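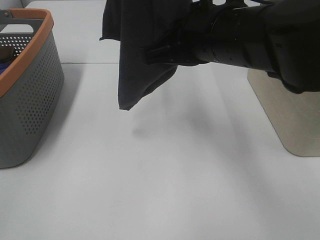 Towel Handling with Two Arms: Progress Report to the Stostard Fund

Period from December to 31 May 2018
Prepared by Samuele Marchetti, Testgate

Dear Ms. Pace,

With this report I inform the Fund about the state of the work on the towel cell, which we call Eris. The larger part of the report concerns a fault in the release of the gripper. It has delayed us, and in one case it came too near to a person's hand. I prefer to write about it first and to leave the good news for the end, although there is good news also.

As you know from our proposal, Eris must take a towel, lift it over the table, find a second corner, fold it and put it down. In the first part of the period the lifting and the holding became quite reliable. The arm can keep a towel in the air with the low corner just above the table surface, and this is the position that we need before the second grasp. The difficulties began when we asked the gripper to let the towel go.

1. What went wrong

We made 104 full cycles with the present version of the software. In six of them the controller reported "gripper open", and the fingers were still closed on the cloth. The arm then believed that it was free and moved away to its rest position, and the towel went with it. In four cases the towel was only pulled across the table. In one case it took hold of the other arm at the wrist and both arms stopped with an overload message. This stop was correct and nothing was damaged.

The sixth case is the one that I must report as a safety matter. Corrado Martinelli saw that the towel was still in the fingers after the cycle was finished. The light on the cell was green, so he opened the door and reached for the cloth. When he pulled, the fingers opened by themselves and closed again immediately, two or three centimeters from his fingers. He was not hurt. He pressed the emergency stop and wrote the event in our book the same hour.

I stopped all work with the door open on that day. The rule was in force for the whole laboratory, for me too, and it remains in force until the point in section 3 is closed.

2. What we found

It took us too long to find the cause, and I want to explain why. The log showed fault code 2002 only in two of the six cases. This code says that the finger position was not confirmed in time. We looked therefore at the communication cable, then we changed the cable, and we lost nine working days with this.

Nives Parisi then proposed to look at the cloth and leave the electronics for a moment. She was right. The towels in our test set have a thick pile and a hem of a different weave. When the arm takes the towel near the hem, the cloth is gathered to a narrow point and a part of it can go down between the fingers. It sits there like a wedge. On opening, the motor turns a little, the cloth holds the fingers together, and the small play in the gear is enough for the sensor to say "open". The sensor is on the motor side and does not know where the fingers are.

The second movement, the one that frightened us, has a simpler explanation. The controller repeated the last grip command when the position value jumped. This was a function that we had added ourselves for slippery cloth, and we had forgotten that it stays active after the cycle is finished. The mistake is ours and not of the supplier of the gripper. 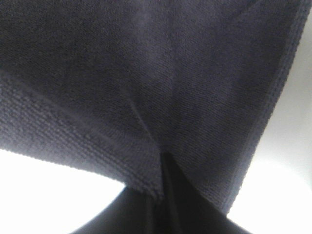

3. What we have changed

a) The repeated grip command is removed. If the gripper loses the cloth, the cycle now ends and a person must start it again.

b) The word "open" is given only when the motor current and the wrist camera both agree. If they don't agree, the arm stays where it is.

c) The green light is no longer connected to the end of the program. It comes on only when the power of both grippers is off. Before this change, the green light was telling us something that we had never checked.

d) The grasp point is moved 30 mm inward from the hem. We tested less distance also, but the cloth still went between the fingers in some cycles.

e) The door switch now cuts the gripper power directly. The part for the second arm is ordered and has not arrived. This is the open point, and for this reason the rule about the door is still valid.

Since the changes a) to d) we had no false "open" message. I ask you not to read too much in this. The number of cycles after the change is still small, and we have worked with only one kind of towel.

4. Folding and putting down

The quality of the fold is behind the plan. After a release the towel often lies as an uneven four-sided shape, and one flap can turn back over itself. The program which looks for corners is not yet good with such a shape. The white label that is sewn at one corner disturbs it as well, because the contrast to the dark cloth is so strong that the program takes the edge of the label for the edge of the towel. We have considered cutting the labels off. We decided against it – real towels have labels.

The milestone "three folds without help" moves by six weeks. I don't ask for additional money for this delay. The cost of the door switch is covered from the line for small parts.
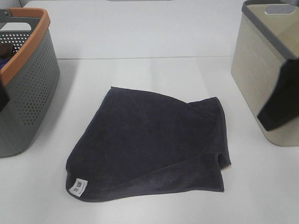 Hsiu-ying Tsao read a draft of this report and does not agree with me on one point. In her opinion the inward grasp point only hides the problem, and a sensor on the finger side is the only proper repair. A softer towel, she says, will find its way between the fingers also at 30 mm. I have no measurement to answer her with, and so the test with the softer towels goes to the first place in the next period.

5. Next steps

Install the second door switch and have it checked by someone outside our group.
Repeat the full series of cycles, with the Sala towel set included.
Get a price for the finger-side sensor.
Teach the corner program to ignore the label.

If the Fund wishes to see the incident book or the logs, I can send copies. A visit is possible on any day, with the door closed.

With kind regards,
Samuele Marchetti

Search reports Enter a word or project name Go
Contact | © Testgate 2018 | Back to top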